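Graline Confectionery Notes

Version 2, April 12, 2025

Contents

Graline is a set of 865 written tasting notes on boxed chocolates, pralines and fudge. Each note covers one piece from one box. The notes were collected by Evie Wainwright and Jonalyn Maglaya and checked for spelling and duplicates by Dinesh D'Souza.

Fields

piece_id: whole number, unique
maker_code: short code, no trade names
filling: nut, fruit, caramel, cream, spirit, plain
shell: dark, milk, white, none
note: free text, up to 1,024 characters
sweetness: whole number, set by the taster

Empty fields are left blank. Do not read a blank in sweetness as zero.

Tasting procedure

Pieces were kept at room temperature overnight, cut in half and served on plain plates without their wrappers. Tasters drank water between pieces and did not see the maker's name. Notes were typed up the same day.
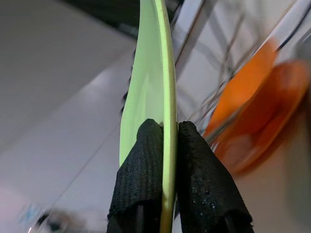

Pale green plate, seen edge-on.

Splits

200 notes are held back for testing. The rest are for training. All notes from one maker are in the same split. Version 1 did not do this, and scores from the two versions should not be compared.

Known problems

Spirit fillings are rare. Spelling of "ganache" and "gianduja" was made uniform, but other borrowed words were left as typed. Notes gathered in July mention melting and soft shells more often than the others.

Licence and contact

Free for teaching and research, with credit to Graline. Corrections go to Carola Böttcher; please quote the piece_id.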